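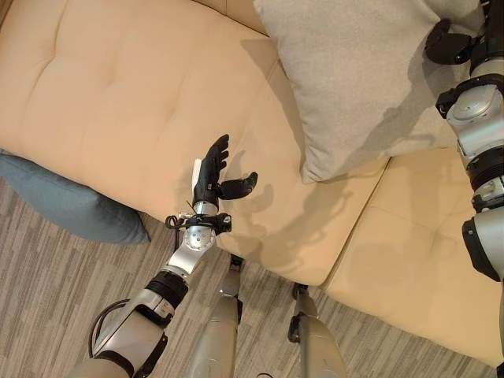
How to Request and Transfer Season Tickets for a Home Football Game

Season ticket holders at Turnard Field can send any seat to another person through the online ticket account. Paper tickets are no longer mailed. The steps below cover a single game. For a full-season transfer, call the ticket office at extension 411.

Before you start

You need your account number, your password and the email address of the person getting the ticket. Check the spelling of the address. Most of the failed transfers we see come from a typing mistake.

Transferring a ticket

1. Sign in and open My Games.
2. Pick the game. Games with no date set yet are grayed out.
3. Select the seats you want to send. Seats in the same row can go to different people, but each person needs a separate transfer.
4. Enter the name and email address, then press Send.
5. Wait for the confirmation message and keep it until after the game.

The other person has to accept the ticket before it can be scanned. Transfers close 45 minutes before kickoff. Until the ticket is accepted, you can cancel from the same page and the seat goes back to your account.

Parking passes

Parking is handled separately. A pass for the Busen lot can be transferred once per game. Passes for the Neagu lot are tied to a license plate and have to be changed at the office, Room 3, on the ground floor.

Student seats

Student tickets can only go to another enrolled student. Both students must bring ID to the north gate.

Requests for extra seats

Account holders may ask for up to three extra seats per game. Requests for the rivalry game close on 15th November. Seats are assigned by years held, and any that remain go on public sale.

Questions about an account go to Abena Amoah in the ticket office. For group orders, ask for Zamfira Lungu.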